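Gallery: Table Clearing by Remote Control

Mendgate project page, part 2. Posted in April.

This gallery covers the table clearing task in the Mendgate set, which was taught to a two-arm robot by remote control. An operator moves a pair of leader arms, the robot follows, and the joint positions, the hand commands and the head camera view are written to one file per run. The table holds a mix of food, containers and trash. The operator has to sort it: trash goes in a bag, food stays or is moved to a bowl, and dishes go to the basin.

The set contains 254 accepted runs. A run is accepted if it reaches the end state on the task sheet without an emergency stop and without a person touching the objects. Runs with a dropped item are kept if the operator recovers the item from the table. Runs in which an item goes to the floor are marked and stored apart from the rest. We have not trained on those yet.

Two kinds of end tool were used on the task. The fingered hand is driven from a Tela glove, and the parallel grippers are driven from a trigger on the leader arm. The arms and the control software are the same in both cases, at the same 20 Hz logging rate. The glove gives better contact on round and soft items but takes longer to learn. New operators start on the trigger.

Setup notes

The object set was picked to give a spread of stiffness and weight. Cherry tomatoes and dried chili peppers are the hard cases. Tomatoes roll and mark easily, and the chilies tangle, so a grasp aimed at one pepper often lifts several. The crushed can and the paper cup are easier, but both are logged lying down as well as standing, and a cup on its side needs a different approach angle. Clear plastic is a known problem for the depth camera. The operator can see a clear cup well enough to grasp it; the depth map often has a hole in the same place.

A dark mat is used on the tabletop to cut glare and to give the fingers some friction during low grasps. Its position is taped before the first run of a session and is not changed until the session ends. The desk lamp is treated the same way. 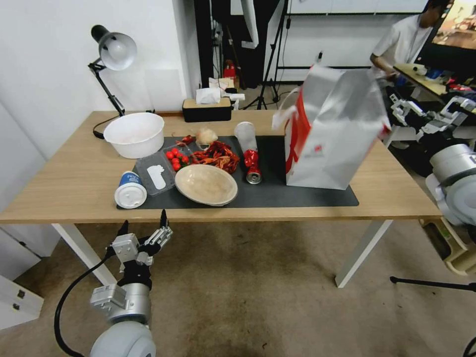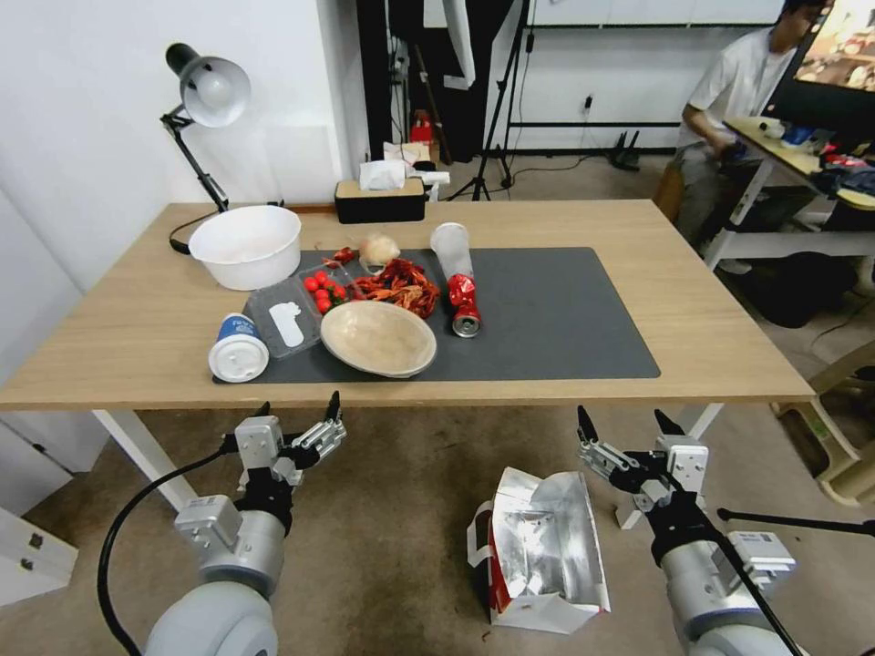
Table clearing, head view. First picture: fingered hand at the table edge, white paper bag upright at the right end of the mat. Second picture: parallel grippers on both arms, right half of the mat clear.

Reading the head view

All pictures on this page use the view given to the learned policy. The operator works from the same view on a monitor, plus one side camera that is not stored with the run. We kept the stored views to a minimum on purpose - a policy trained with the side camera did well in our room and poorly at Haugland, where the side camera could not be mounted at the same height.

The head view does not show the full reach of either arm. Items at the back edge of the table are in view but close to the limit of travel, and operators are told to pull them forward before grasping from above. Items near the front edge can be blocked by the wrist. In the logs this shows up as a pause, usually short, while the operator backs the arm off to look.

Object placement is varied between runs. The person setting the table follows a printed sheet with zones for each item but is free to choose the angle, and the clamshell may be open or closed. Heaps are left as they fall.

Known issues

Cable slack on the left arm was too short in early sessions and pulled on the wrist at full extension. A longer loop fixed this. Runs recorded before the change carry a flag in the header.

The glove drifts at the thumb. It is zeroed every 2 runs - more often if the operator reports a weak pinch.

Trigger travel on the leader arms is not linear over the last part of the stroke. The Bralura driver corrects for this on playback but the raw logs do not include the correction, so anyone using the raw values should apply the table in the readme first.

People may be visible at the desks behind the work area. Faces are blurred in the released files.

Next in this series: bag opening with two hands. Part 1, on leader arm calibration, is linked from the Mendgate index.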